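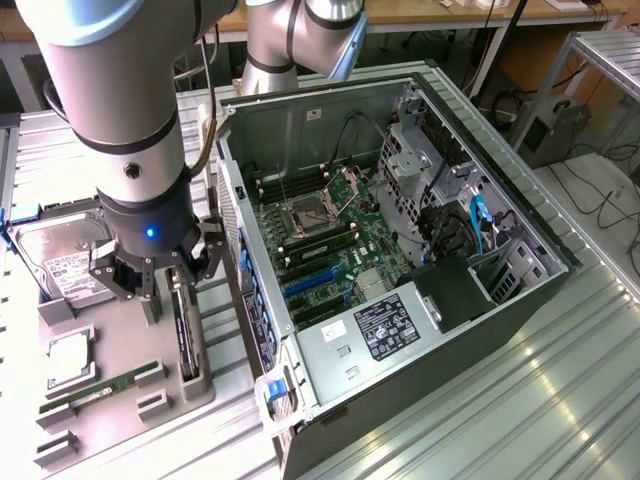 Hard drive on the tray, with the processor and a stick of memory below it.

07/11/2025

Up before six because of the magpies. Cool enough to get two hours in on the weatherboards before the sun came round. The north wall is now scraped from the tap to the laundry window and I've filled the worst of the nail holes. Two boards near the downpipe are soft and will have to come off. I pushed a screwdriver in and it went straight through – no point painting over that.

Sivaprasad Gowda's quote came by email at lunch. $1,956 for the front and the gables, his ladders, our paint. He can start in 3 weeks if the weather holds. I wrote back yes to the gables and asked what it would be without the front, as I can reach most of that from the trestle. Haven't heard.

Helmi Kemppainen came over for the sander and stayed for tea. She did her place in May and says the undercoat took longer than both top coats. She used Plasik filler and it has already cracked over the back door, so I'll stick with what I've got. She also thinks I should leave the window frames until last. I'd planned to do them first and still might.
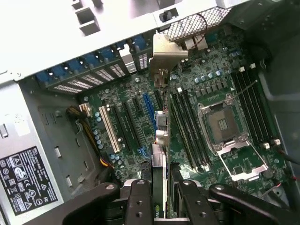 The colour is still not settled. I have five sample pots open on the back step and patches all over the side of the shed. The grey looked fine on the card and turned purple by four o'clock. Lai-ching wants green, and a proper green, not the washed-out sage that every second house in the street has gone for. The motherboard is close to it, strong and a bit old-fashioned, and the beige-gold of the metal bracket on the graphics card would do well for the window trim. I put a cream next to the darkest green sample tonight and it was too yellow. Will ask at the paint shop for something browner.

Spent $200 on primer, brushes and two drop sheets. The good brush went back in its sleeve.

Shoulders sore. Chops and the last of the beans for dinner. Rain forecast tomorrow afternoon, so if I'm going to wash down the north wall it has to be early. Must ring the timber yard about the two boards and find out if they still mill that profile.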